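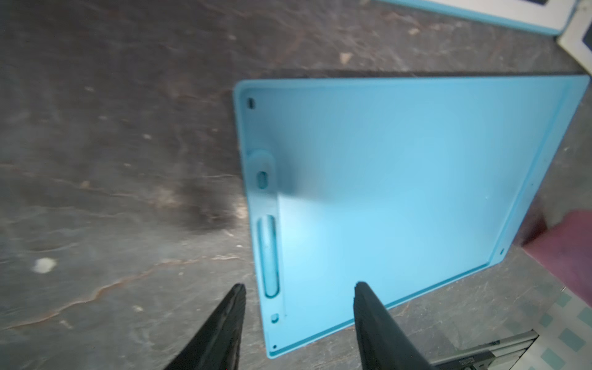
플라스틱판 모서리에 뚫린 작은 나사 구멍

나사는 왜 돌리면 들어갈까?

글 Oleksandra Sirko
읽는 데 걸리는 시간: 15분

집 안에서 나사를 찾아보세요. 의자 밑, 문손잡이 옆, 안경다리가 꺾이는 곳, 장난감의 건전지 뚜껑에 나사가 있습니다. 겉에서 보이지 않는 나사도 많습니다. 냉장고나 선풍기 안쪽에도 나사가 있고, 고무 마개나 스티커 밑에 나사가 들어 있는 물건도 있습니다.

나사는 물건과 물건을 붙잡아 두는 부품입니다. 풀로 붙인 것은 떼면 찢어지거나 망가지기 쉽습니다. 나사로 붙인 것은 나사를 풀면 다시 나눌 수 있고, 나중에 다시 조일 수도 있습니다. 그래서 고치거나 속을 청소해야 하는 물건에 나사를 많이 씁니다.

이 글에서는 나사가 어떻게 생겼고 어떻게 힘을 내는지 알아봅니다. 종이와 연필로 나사를 만들어 보는 방법도 나옵니다.

나사의 생김새

나사는 크게 머리와 몸통으로 나눌 수 있습니다. 머리는 드라이버나 렌치 같은 공구가 닿는 부분입니다. 몸통에는 비스듬한 줄이 빙글빙글 감겨 있습니다. 이 줄에서 튀어나온 부분을 나사산이라고 하고, 움푹 들어간 부분을 나사골이라고 합니다. 산과 골짜기를 떠올리면 외우기 쉽습니다.

나사산과 그 옆 나사산 사이의 거리는 피치라고 부릅니다. 줄이 한 줄만 감긴 보통 나사는 한 바퀴 돌 때마다 피치만큼 앞으로 나아갑니다. 피치가 좁은 나사는 한 바퀴를 돌려도 조금만 들어갑니다. 피치가 넓은 나사는 같은 한 바퀴에 더 많이 들어갑니다.

몸통 끝은 뾰족한 것도 있고 평평한 것도 있습니다. 뾰족한 나사는 나무처럼 무른 재료를 파고들 때 씁니다. 끝이 평평한 나사는 이미 안쪽에 나사산이 파여 있는 구멍이나 너트에 끼울 때 많이 씁니다.

나사는 둘둘 말린 비탈길이다

무거운 상자를 트럭에 싣는다고 생각해 봅시다. 상자를 곧바로 위로 들어 올리려면 힘이 많이 듭니다. 긴 널빤지를 비스듬히 걸쳐 놓고 밀어 올리면 힘이 덜 듭니다. 대신 상자를 더 먼 거리만큼 밀어야 합니다. 이런 비탈을 과학에서는 빗면이라고 합니다.

산에 난 도로도 빗면입니다. 높은 산에 오르는 길은 꼭대기까지 똑바로 나 있지 않고 산허리를 따라 구불구불 돌아갑니다. 길은 길어지지만 경사가 완만해서 자동차가 오르기 쉽습니다.

나사산은 기둥에 감아 놓은 빗면입니다. 나사를 돌리면 이 긴 빗면을 따라 나사가 조금씩 움직입니다. 손은 여러 바퀴를 돌아야 하지만, 나사는 앞쪽으로 큰 힘을 냅니다. 손으로 그냥 눌러서는 나무에 박히지 않는 나사가 드라이버로 돌리면 들어가는 까닭이 여기에 있습니다.

종이로 나사 만들어 보기

준비물: 한 변이 15센티미터인 색종이, 연필, 자, 사인펜, 가위, 풀테이프

1. 색종이의 아래쪽 변을 그대로 밑변으로 씁니다. 왼쪽 변에서 아래 모서리로부터 7센티미터 되는 곳에 점을 찍습니다.

2. 그 점과 오른쪽 아래 모서리를 자로 잇습니다. 직각삼각형이 나옵니다.

3. 선을 따라 오립니다. 가위가 서툰 어린이는 어른과 함께 하세요.

4. 비스듬한 변의 가장자리를 사인펜으로 진하게 칠합니다.

5. 삼각형의 짧은 변을 연필에 나란히 대고 테이프로 붙입니다. 색칠한 쪽이 바깥으로 나오게 합니다.

6. 연필을 굴리면서 종이를 팽팽하게 감습니다. 끝은 테이프로 붙입니다.

다 감으면 사인펜 선이 연필을 빙 돌아 올라갑니다. 방금까지 비탈이었던 변이 나사산 모양이 된 것입니다. 연필을 세우고 선을 손가락으로 따라가 보세요. 손가락이 연필 둘레를 돌면서 조금씩 높아집니다.

왼쪽 변의 길이를 3센티미터로 바꾸어 하나 더 만들어 봅시다. 비탈이 완만해졌기 때문에 감았을 때 선과 선 사이가 좁습니다. 피치가 좁은 나사가 된 셈입니다. 두 연필을 나란히 놓고 비교하면 차이가 잘 보입니다. 굵은 사인펜이나 휴지 심에 감아 보아도 됩니다. 굵은 기둥에 감을수록 도는 횟수가 줄어듭니다.

어느 쪽으로 돌려야 할까

보통 나사는 머리를 마주 보고 시곗바늘이 도는 방향으로 돌리면 조여집니다. 반대 방향으로 돌리면 풀립니다. 이런 나사를 오른나사라고 합니다. 병뚜껑도 위에서 내려다보면 같은 방향으로 잠깁니다.

오른손으로 기억하는 방법도 있습니다. 오른손으로 엄지를 세우고 나머지 손가락을 가볍게 말아 쥡니다. 엄지를 나사가 나아갈 방향으로 둡니다. 나머지 손가락이 말린 방향이 나사를 돌리는 방향입니다. 나사를 빼고 싶으면 엄지가 내 쪽을 향하게 하면 됩니다.

거꾸로 조여지는 왼나사도 있습니다. 자전거의 왼쪽 페달이 대표적인 예입니다. 왼쪽 페달에 오른나사를 쓰면 페달을 밟는 동안 나사가 풀리는 방향으로 힘을 받을 수 있습니다. 그래서 왼쪽에는 왼나사를 씁니다. 선풍기 날개를 고정하는 뚜껑에도 왼나사를 쓴 것이 많습니다. 잘 안 풀린다고 무조건 힘을 주지 말고, 물건에 화살표나 설명이 있는지 먼저 살펴보세요.

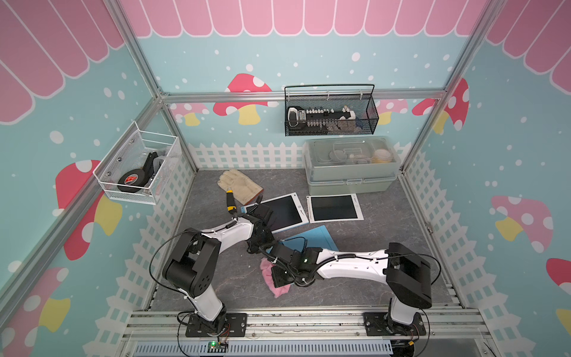

드라이버 손잡이는 왜 쇠막대보다 굵을까요?

손잡이가 굵을수록 같은 힘으로 나사를 더 세게 돌릴 수 있습니다. 손이 회전의 중심에서 멀리 떨어져 큰 원을 그리고, 가는 쇠막대는 작은 원을 그립니다. 큰 원에서 준 힘은 작은 원에서 더 큰 힘이 되어 나옵니다. 문손잡이와 수도꼭지, 자동차 운전대도 같은 원리로 움직입니다. 과학에서는 이런 장치를 축바퀴라고 합니다.

직접 확인해 볼 수도 있습니다. 문손잡이가 둥근 집이라면 손잡이의 둥근 부분을 잡고 돌려 보고, 그다음에는 문에 가까운 가는 부분을 잡고 돌려 보세요. 가는 부분을 잡았을 때가 훨씬 힘듭니다.

나사 머리의 모양

나사 머리에는 공구를 끼우는 홈이 있습니다. 홈의 모양은 여러 가지입니다.

일자 홈: 한 줄로 파인 홈입니다. 만들기 쉬워서 오래전부터 썼습니다. 드라이버가 옆으로 미끄러지기 쉽습니다.

십자 홈: 두 줄이 엇갈린 홈입니다. 드라이버 끝이 가운데에 잘 자리 잡습니다. 장난감과 가전제품에서 가장 흔히 볼 수 있습니다.

육각 홈: 벌집의 방처럼 생긴 구멍입니다. ㄱ자 모양의 육각 렌치로 돌립니다. 조립식 가구 상자에 이 렌치가 함께 들어 있곤 합니다.

별 모양 홈: 뾰족한 곳이 여섯 군데입니다. 공구와 닿는 면이 많아서 힘을 잘 받습니다.

머리의 겉모양도 다릅니다. 윗면이 둥근 나사는 조인 뒤에도 머리가 볼록 튀어나옵니다. 접시머리 나사는 윗면이 평평하고 아래쪽이 깔때기처럼 좁아집니다. 구멍 입구를 같은 모양으로 파 두면 머리가 쏙 들어가서 겉면이 평평해집니다. 문 경첩에 접시머리 나사를 쓰는 것은 문을 닫을 때 머리가 걸리지 않게 하기 위해서입니다.

드라이버는 홈의 모양뿐 아니라 크기도 맞아야 합니다. 작은 드라이버를 큰 홈에 넣고 돌리면 헛돌면서 홈의 모서리가 깎입니다. 모서리가 다 깎여 둥글어진 나사는 드라이버가 걸리지 않아 빼기가 무척 어렵습니다.

나사와 못은 무엇이 다를까

못은 망치로 때려서 박습니다. 못이 들어가면 나무가 옆으로 밀려났다가 못을 꽉 조입니다. 이때 못과 나무 사이에 생기는 마찰력이 못을 붙잡습니다. 못은 빨리 박을 수 있지만, 길이 방향으로 세게 당기면 빠지기 쉽습니다.

나무에 박는 나사는 나사산이 나무 속에 파고들어 걸려 있습니다. 당겨서 빼려면 나사산 사이에 낀 나무가 부서져야 합니다. 그래서 같은 굵기의 못보다 당기는 힘에 잘 버팁니다. 대신 박는 데 시간이 걸립니다.

나사를 박을 때는 먼저 가는 구멍을 뚫어 두기도 합니다. 이런 구멍을 길잡이 구멍이라고 합니다. 길잡이 구멍이 있으면 나무가 잘 갈라지지 않고 나사가 똑바로 들어갑니다. 구멍은 나사보다 가늘어야 합니다. 구멍이 너무 굵으면 나사산이 걸릴 곳이 없습니다.

볼트와 너트

볼트는 보통 너트와 짝을 이루어 쓰는 굵은 나사입니다. 너트는 가운데 구멍 안쪽에 나사산이 있는 부품입니다. 볼트를 두 물건의 구멍에 끼우고 반대쪽에서 너트를 돌리면, 볼트 머리와 너트가 두 물건을 양쪽에서 누릅니다.

볼트와 너트는 굵기와 피치가 모두 맞아야 합니다. 굵기가 같아도 피치가 다르면 처음에 조금 돌아가다가 뻑뻑해집니다. 이럴 때 억지로 돌리면 나사산이 뭉개집니다. 옛날에는 만드는 사람마다 나사의 크기가 달라서 한 가게에서 산 볼트가 다른 가게의 너트에 맞지 않았습니다. 지금은 크기와 모양을 정해 둔 규격이 있습니다.

납작한 고리 모양의 와셔도 함께 씁니다. 와셔는 너트나 머리가 누르는 넓이를 넓혀 줍니다. 나무처럼 무른 재료에 와셔를 끼우면 표면이 덜 파입니다.

조인 나사는 왜 저절로 풀릴까

나사산은 비탈이므로, 눌린 물건이 미끄러져 내려올 수도 있을 것 같습니다. 하지만 보통 나사는 비탈이 아주 완만하고 나사산끼리 닿는 곳에 마찰력이 있어서 가만히 두면 돌아가지 않습니다.

문제는 떨림입니다. 기계가 덜덜 떨리면 나사산끼리 누르는 힘이 아주 짧은 동안 약해지곤 합니다. 그때마다 나사가 조금씩 돌아갑니다. 자전거나 세탁기처럼 많이 떨리는 물건의 나사가 잘 풀리는 까닭입니다. 나무가 마르면서 줄어들어 나사가 헐거워지는 일도 있습니다.

풀리지 않게 하는 방법도 여러 가지입니다. 너트 두 개를 맞대어 조이기도 하고, 안쪽에 플라스틱 고리가 들어 있는 너트를 쓰기도 합니다. 나사산에 바르는 접착제도 있습니다.

물건을 붙잡지 않는 나사

나사는 물건을 옮기거나 누르는 데에도 씁니다. 먼 옛날 사람들은 긴 통 안에 커다란 나사를 넣고 돌려서 낮은 곳의 물을 높은 곳으로 올렸습니다. 나사가 돌면 나사골에 담긴 물이 한 칸씩 위로 올라갑니다. 요즘도 곡식을 옮기는 기계에 비슷한 장치를 씁니다.

포도나 올리브를 짜는 압착기에도 굵은 나사가 있었습니다. 손잡이를 돌리면 판이 천천히 내려와 열매를 세게 눌렀습니다. 책을 찍던 옛날 인쇄기도 같은 방법으로 종이를 눌렀습니다.

딱풀 밑을 돌리면 풀이 올라오는 것도 나사 덕분입니다. 다 쓴 딱풀이 있으면 속을 들여다보세요. 가운데에 나사산이 있는 기둥이 있습니다. 높이를 바꾸는 피아노 의자 중에도 나사로 오르내리는 것이 있습니다.
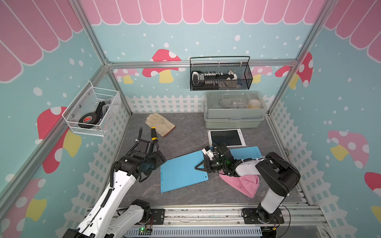
나사를 돌릴 때 지킬 일

콘센트에 꽂혀 있는 물건은 나사를 풀지 않습니다. 플러그를 뽑았더라도 텔레비전이나 전자레인지처럼 전기를 쓰는 큰 물건은 어린이가 열면 안 됩니다. 안쪽에 전기가 남아 있을 수 있습니다.

드라이버 끝 앞에 손을 두지 않습니다. 작은 물건을 손에 쥔 채 나사를 돌리면 드라이버가 미끄러졌을 때 손바닥을 찌릅니다. 물건을 책상에 놓고 옆을 잡으세요.

드라이버는 나사와 일직선이 되게 세웁니다. 십자 나사는 누르는 힘을 충분히 주면서 천천히 돌려야 홈이 상하지 않습니다.

나사가 여러 개인 뚜껑을 닫을 때는 처음부터 하나를 끝까지 조이지 않습니다. 모든 나사를 조금씩 끼운 다음, 마주 보는 나사끼리 번갈아 조입니다. 하나만 먼저 꽉 조이면 뚜껑이 비뚤어져 다른 구멍이 안 맞을 수 있습니다.

플라스틱에 박는 나사는 손에 힘이 느껴지면 멈춥니다. 더 돌리면 구멍 안쪽이 망가져 나사가 계속 헛돕니다. 한 번 뺐던 나사를 다시 끼울 때는 먼저 풀리는 방향으로 살살 돌려 보세요. 나사가 살짝 내려앉는 느낌이 나면 원래 있던 나사산과 맞은 것입니다. 그때부터 조이면 됩니다.

빼낸 나사는 뚜껑 있는 통에 담아 둡니다. 길이가 다른 나사가 섞여 있으면 종이에 물건 모양을 그리고 나사를 뺀 자리에 하나씩 테이프로 붙여 놓습니다. 어린 동생이나 반려동물이 있는 집에서는 나사를 바닥에 두지 마세요.

낱말 풀이

나사산: 나사의 몸통에서 튀어나온 줄
나사골: 나사산과 나사산 사이의 움푹한 부분
피치: 나사산과 옆 나사산 사이의 거리
빗면: 비스듬히 기울어진 면
마찰력: 맞닿은 두 물체가 서로 미끄러지지 않게 막는 힘
축바퀴: 큰 바퀴와 작은 축을 한데 붙여 함께 돌게 만든 장치
와셔: 머리나 너트 밑에 끼우는 납작한 고리

함께 읽을 글

지퍼는 어떻게 맞물릴까?
시소로 배우는 지레
도르래가 있으면 왜 가벼워질까? (글 Leidy Muñoz)
자석에 붙는 쇠, 붙지 않는 쇠
녹은 왜 생길까?
톱니바퀴가 도는 방향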